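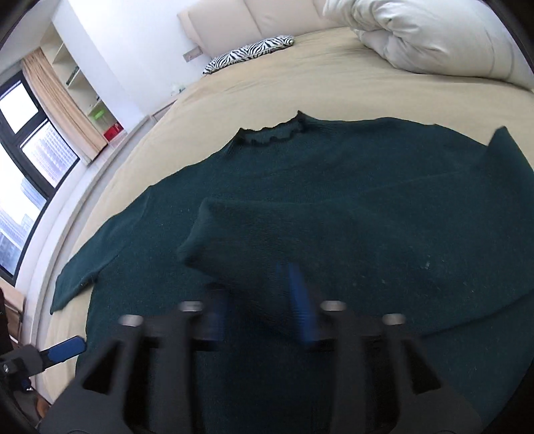

Ivone Lopes would rather see a sweater folded on a bed than on a table, on the grounds that a knit needs room for both sleeves at full length before anything is turned in. Her remark, made at Monday's meeting of the Plenov knitwear care group, opened a discussion of the group's revised folding sheet, which was released the same day.

Deltley, May 6, 2019. The revised sheet replaces the version in use since November. It covers long-sleeved pullovers in fine and medium knits and sets out a single method of folding for drawer or shelf storage. Cardigans and heavy cable knits are left for a later sheet.

The main change concerns the sleeves. The earlier version allowed the sleeves to be folded either before or after the sides of the body. The new one calls for the sleeves first, one at a time, each brought in across the body below the collar. The second sleeve is laid over the first only after the shoulder line has been smoothed by hand. Where a sleeve is longer than the body is wide, the cuff end is turned back on itself so that it does not hang past the side.

Peaks in the fabric at the turn of the sleeve are treated as a fault. According to the sheet, a raised point left at the elbow or shoulder will set as a crease under the weight of other garments. It should be pressed down with the flat of the hand, working outward from the chest. Pulling on the cuff is not recommended, as it moves the fold and lengthens the knit.

The group compared 132 folded sweaters after storage in closed drawers. Of these, 57 showed a visible crease across the chest when opened. Most of the creased pieces had been folded with the body turned in first. The sweaters were of mixed age and fiber content, and the results were not sorted by yarn. The work was done at the Lacerda laundry rooms in Deltley, with drawers supplied by Gistach.

A second change concerns which side faces up. The sheet now recommends starting with the garment face-down, collar toward the head of the bed, so that the front of the sweater is outermost when the fold is complete. The earlier version gave no preference. Users who store sweaters with the back showing may start face-up and follow the same order.

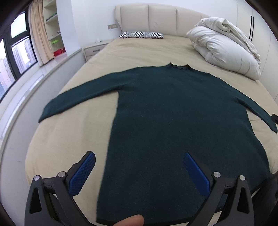

Dark green knit laid face-down on a beige fitted sheet, sleeves out, collar toward the headboard.

Surface preparation takes up a short section. The sheet or cover under the sweater should be pulled tight, since wrinkles below the garment are easily mistaken for wrinkles in it. A fitted sheet is preferred to a loose blanket. Pillows and duvets may stay on the bed provided they are clear of the sleeves. The sheet also advises a plain, light-colored cover for dark knits, which makes the edges of the garment easier to follow.

Lint is to be removed before folding. A soft clothes brush is drawn in one direction, from collar to hem, on the back and then on the front. Adhesive rollers are permitted on fine knits but not on brushed or fuzzy ones, where they lift fiber from the surface. Ribbed collars and hems are brushed along the ribs. A collar that has become wavy is eased back into line with the fingers and is not stretched flat.

The finished fold is made in 3 sections from the hem upward, ending just under the collar. Folded sweaters are stacked with the thick edges alternating, front and back, so that the pile stays level. The limit for a stack is left to the depth of the drawer, with the note that the lid or the drawer above must not touch the top garment.

Printed copies are filed under number 3644 and can be collected from the front counter at Lacerda. Copies of the November version should be discarded. Comments on the sleeve order will be accepted in writing until the cardigan sheet goes to draft.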